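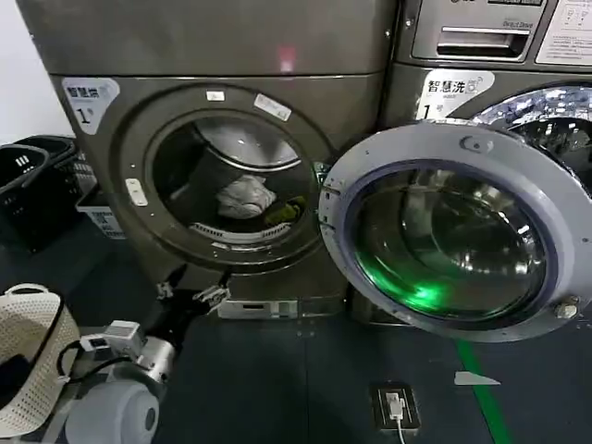
Ticket 3657
Subject: Laundry cell, second gripper set and spares, budget hold
Opened by: Maarten Brouwer
Queue: Equipment planning
Status: Waiting on quote

Problem
The laundry cell has one set of gripper fingers and no spares. When the fingers wear, unloading stops until new ones come in. The last order from Kullik took 15 working days. Purchasing put my request on hold in December and asked for a log of the faults before they release any money.

Log

Entry 1
Unload run on the dryer stopped with a grip fault. Small items slipped out of the fingers near the lower rim of the door. Cleaned the finger pads and ran again. Same fault on the third item.

Entry 2
Swapped the finger pads left to right. Fault rate dropped for one shift and then came back. Pads are worn on the inner edge. Kullik support says pads are not sold alone for this model and we have to buy the full finger set.

Entry 3
Checked whether this could be a positioning problem before spending anything. Re-ran the arm calibration and compared it with the values from install. No drift worth fixing. Closed that line.

Entry 4
Quote from Kullik: 357 per finger set, shipping extra. Asked Hallel for a price on a compatible set. They want a drawing of the mounting flange first. Sent it at 2:40 pm.

Entry 5
Purchasing asked if we could replace the dryer with one that has a wider door and keep the current gripper. I don't support this. The dryer works, and a new one means new labels, new door teaching and another site visit from Maes. It would also leave us with worn fingers.

Entry 6
Hallel replied. Their set fits but needs an adapter plate, and the plate adds weight at the wrist. We would have to redo the payload settings. Price with the plate is higher than Kullik for one set and lower if we buy four or more. We don't need four.

Entry 7
Asked Nandness, who run the same arm at their site, how long a set lasts them. They change fingers every 20 weeks and keep one set on the shelf. Our use is lighter, so I used their number as the worst case in the plan.

Request
1. Two finger sets from Kullik, one to fit now and one for the shelf.
2. A yearly line for replacement fingers, starting with the next budget.
3. No change to the dryer or washer this year.

Open items
Kullik to confirm shipping cost and lead time in writing.
Purchasing to say which cost center this goes to. The first request was booked under building maintenance and bounced.

Next update when the written quote is in.
M. Brouwer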